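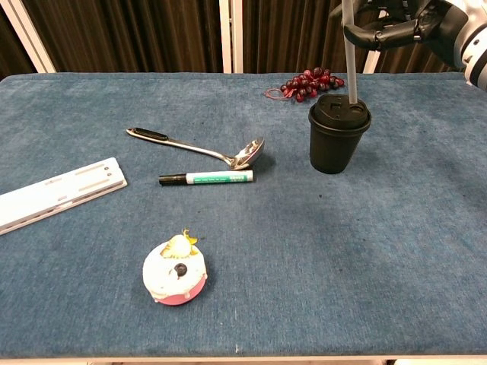
Figure 1. Straw task with a lidded cup. The hand is positioned around the straw, with the lower end at the lid. Ladle, marker and grapes are among the other items on the table.

3.2 Small-object chores: drinks counter

The second block of tests deals with the drinks counter at Garenness, the campus cafe we used as our reference site. Staff there repeat four motions all day: place cup, press lid, insert straw, hand over. We selected straw insertion because it looks trivial and combines a thin, flexible part with a narrow target.

Each trial begins with a cup and lid in place. The arm runs a policy trained on 600 teleoperated demonstrations, recorded over the month of August. A trial counts as a success if the straw passes through the lid and the cup stays upright. Other items are left on the cloth as distractors and are rearranged between trials.

Over 200 trials the success rate was 71 percent. Median time was 9 seconds, against two for a person. Failures fell into three groups:

Straw bent on contact with the lid: 31 trials
Straw slipped in the grasp and lost its angle: 19 trials
Cup tipped or pushed out of reach: 8 trials

Bending was most common when the hand gripped the straw high. A lower grip reduced it but brought the fingers close to the lid, and the Sasora planner then rejected many approach paths. We did not solve this conflict. Dewan's proposal – regrasp halfway down before the final push – was tested by hand only.

Lid color also mattered. Depth readings on black lids were noisy, and the estimated hole position drifted by several millimeters between readings. White lids gave stable values under the same lamps.

3.3 Is it useful yet?

For the cafe, no. Nearly 2,000 drinks go out in a busy week, and at our failure rate a member of staff would have to stand beside the arm. Loading dishes into a rack (section 3.1) is closer to practical use, as a slow cycle is acceptable after closing.

Remaining work: repeat the trials with paper straws, and log fingertip force on the Kotonetti controller.

Section author: Shanthi Dewan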